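Gollo: a doorbell that knows when to stay quiet
Project report, Themba Rampersad and Elmarie Venter
2024-10-15

We wanted a smart doorbell that doesn't buzz your phone every time a cat walks by, and we got a lot closer than we expected! Gollo is a small battery-powered unit with a motion sensor, a push button and a cheap radio chip. All the sorting happens on the device, so no video or sound ever leaves the porch (there isn't a camera at all).

Our first version used one motion sensor and it was hopeless. Wind in the hedge set it off all night. Adding a second sensor lower down made a huge difference, and Lungile Swanepoel let us hang the new unit outside her front door for 9 days.

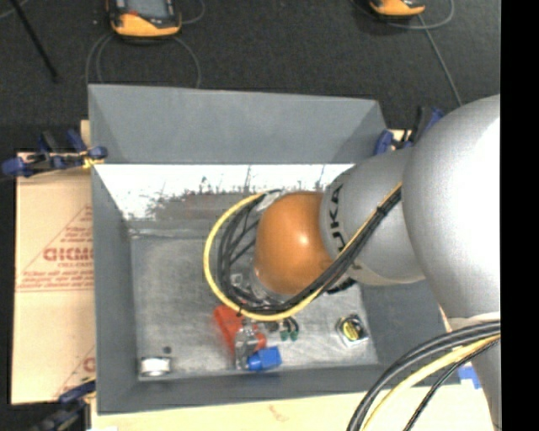 In that time it logged 225 events. We checked them against her handwritten list, which took two evenings and a lot of tea, and only 4 were false alarms. We were thrilled with that.

Battery life is the part we still want to fix. The radio wakes up too often, and our Pruline cells drained faster in the cold mornings. Gert Buthelezi suggested saving up events and sending them in batches, with the button press as the one exception. The log can hold up to 1000 entries, so there is plenty of room to try it.

Next we will print a proper rain cover and test again in December, this time on a busier street.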